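Evaluating the Serkport Hand-Held Gripper Kit for Kitchen Tasks
Project report, Applied Robotics Lab course
Ro-un Baek and Ro-un Ahn
2021-08-22

1. Purpose

Our project was to review the Serkport kit and decide if the lab should buy more of them. Serkport is sold by Clasetti as a set of hand-held grippers for recording how a person does a task, so that the recordings can be used later to train an arm. The lab had one kit on loan from June until the end of the summer term. Our advisor asked us to answer two questions: can students with no training use the kit to record clean demonstrations, and is the software that comes with it good enough to use without rewriting it.

We did not train a policy. That was in our first proposal but we dropped it when we saw how long the recording and sorting would take.

2. What comes in the kit

The kit has two grippers, one for each hand, with a camera mount on each. There is also a charger, a calibration board, a bag of spare fingertips and a license for the Gerus software, which handles recording and playback. Cameras are not included. The product page says this, but in small type under the price, and we lost most of a week waiting for ours to be approved and ordered.

Setup took us one afternoon. The printed guide is short and covers the mechanical part well. The calibration section is weaker. It tells you to hold the board still "at a suitable distance" and gives no number. We tried several distances and wrote the one that worked on a piece of tape on the back of the board.

3. Method

We recorded in a home kitchen instead of the lab. The lab bench is flat, gray and well lit, and most of the published work we read for the course had already been done on benches like that. A kitchen has shiny surfaces, daylight from the window and things standing close together near the wall.

We picked light household items: plastic containers, caps, lids and small jars. The tasks were simple ones such as picking up an item and putting it down somewhere else on the counter, passing it from one gripper to the other, or standing it against something. Each demonstration was done by one person using both grippers. The other person ran the laptop and reset the counter. 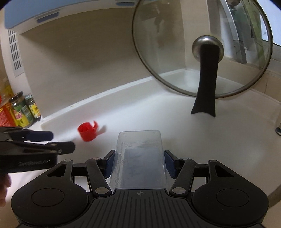 We marked a demonstration as clean if the item was not dropped, the tracking did not jump, and the person did not need to stop and start over. Anything else was marked as failed, and we wrote one line on why. We kept the failed ones in a separate folder, as the software has no way to tag them.

In total we kept 157 clean demonstrations. We planned for more. Our first two sessions had to be thrown out after we found that the clocks on the left and right recordings did not match. Clasetti support answered our email the next day and sent a settings file that fixed it, and we had no more trouble with the clocks after that.

4. Results

4.1 Grip and handling

The grippers are comfortable for short sessions. After a long one, both of us had sore thumbs. Baek has smaller hands and found the trigger a little far away. There is no way to adjust it.

The soft fingertips hold thin plastic well. Clear containers were easy to pick up by the wall and did not bend much when we squeezed lightly. Lids were harder. A lid lying flat on the counter is almost impossible to get under with the fingers, and we ended up sliding it to the edge first. Round knobs were fine if we came at them straight and slipped if we came at them from an angle.

Two-handed tasks were slower than we expected. The bodies of the grippers are wide, and when both are close to the same item they bump. We learned to bring the second one in from the side and wait until the first had stopped moving.

4.2 Tracking

Tracking was good in the middle of the counter and worse when we worked close to a blank stretch of wall. We think the software did not have enough detail to follow there. Leaving ordinary kitchen items in view helped, so we stopped clearing the counter between tasks. Bright sun from the window also caused jumps, and we moved our later sessions to the morning.

4.3 Software

Gerus does the basic job. Recording starts with one button, and playback of both cameras side by side is useful. Export is the weak part. It is slow, it runs one file at a time, and it stops without an error message if a file name has a space in it. Ahn wrote a short script to rename the files first. The script is in the project folder along with our notes — anyone who uses the kit after us should run it before exporting.

5. Comparison and cost

We looked at one other product, the Saludo, but only on paper, as we could not get one to try. The Saludo is a single gripper with a built-in camera. It would avoid the extra order we had to make, but it cannot record two-handed tasks unless you buy a second one and sync them yourself. A full Serkport kit was quoted to us at $2,000 with the student discount, before cameras. The warranty is 24 months and does not cover fingertips.

6. Recommendation

We recommend that the lab buy one kit and wait on a second. The hardware is solid, and a new student can make usable recordings on the first day. The export problem should be fixed before several groups depend on the software. Clasetti told us an update is planned but did not give a date.

If the lab does buy, order the cameras at the same time, and get an extra bag of fingertips. One of ours started to peel before the loan ended.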